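Home and Household > Furniture > Tables

Light or dark tabletop if you hate dusting?

Asked by Harriet Szabo in July
Tags: tables, dust, finishes, dining room

We are replacing the dining table. The old one came from my husband's aunt, weighs as much as a horse, and has a dark, nearly black shine to it that shows every crumb, every fingerprint and the full migration route of the cat. I dust it in the morning and by lunch it looks like an excavation.

I have it down to the Bovness from Volside, which comes in a pale gray-white or a mid brown, same price, same legs. My husband says white, on the grounds that dust is light and so is the table. My sister had a white table for two years and says she would sooner eat off the floor. The man at the store said both were very popular.

The room faces south and gets low sun from about 4 in the afternoon. We eat at the table, pay bills at it and abandon mail on it. No small children, one cat, one husband who puts hot mugs on things. Matte or shiny is also up for grabs, since the catalog offers something called a Silance finish for extra money and doesn't say what it does.

Which one lets me dust the least? I'm not looking to be told that dusting is relaxing.

Comments on the question

mugs_mcgraw: What color is the cat?

Harriet Szabo: Orange. He is not being replaced.

2 replies, sorted by votes

Reply from Reginald Gallagher (30 votes, accepted)

Your husband is half right, and you can decide whether to let him know.

Household dust is mostly a light gray-beige, so it shows worst on black, dark navy and espresso. It shows less on pale surfaces and least of all on the boring middle: oak, tan, medium brown, the color of a paper bag. What shows on a pale top is everything that isn't dust. Coffee rings, pepper, pencil, newsprint, that one dark crumb you can see from the hallway. So the question is really whether you'd like to be annoyed by fluff or by toast.

Shine matters more than color, in my opinion. A glossy top in low sun acts like a mirror with a grudge. The light comes in nearly flat, each bit of dust catches it, and at 4 o'clock you have a glitter table. Matte scatters the light and hides a good deal. With a south-facing room I'd go matte before I gave color another thought.

A few more things I learned by owning the wrong table:

Plain surfaces hide nothing. If there's any grain or pattern on offer, take it. A speck on a blank top has nowhere to go.

Orange cat hair gets on well with mid brown. On white it looks like a crime lab exhibit.

Very rough matte tops hold on to grease. Run a finger across the sample, then a buttery finger if the store isn't looking.

Get a sample and leave it on your present table for 5 days without touching it. Look at it in late afternoon, from a chair, because nobody inspects a table from directly overhead except people selling it.

A pale top up close, then a brown one from farther back:

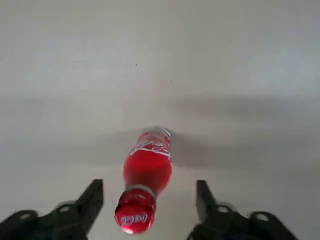
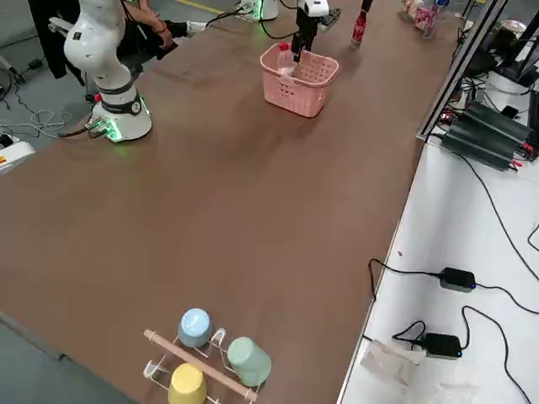 Reply from sorensen_attic (4 votes)

Glass. We have had glass for years and it wipes clean in a second. You do have to wipe it every day, and the underside too, and there is a smear in ours that I believe is between the layers. But very clean looking in the evening with the lights low.

Comments on this reply

Reginald Gallagher: With the lights low, so is my garage.

sorensen_attic: I was only offering an option.

Harriet Szabo: I appreciate it, but the cat would be visible from below, and I don't think any of us want that during dinner.

Follow-up from Harriet Szabo

Volside gave me samples of both colors in matte and I left them out as instructed. My husband put a mug on the white one inside the hour. The ring came off with dish soap, but I had already seen it, and it can't be unseen. The brown sample I forgot was there until I was clearing the mail, and it had enough fluff on it to knit with, none of which I'd noticed from my chair.

So it's the brown, in matte. The Silance finish, I finally got someone to tell me on the phone, is the shiny one. They charge extra for that.

Delivery is in four weeks. The aunt's table is going to my sister, who hasn't been told about the afternoon sun in her dining room.

mugs_mcgraw: Coasters?

Harriet Szabo: He owns coasters. He puts them away so they don't get dirty.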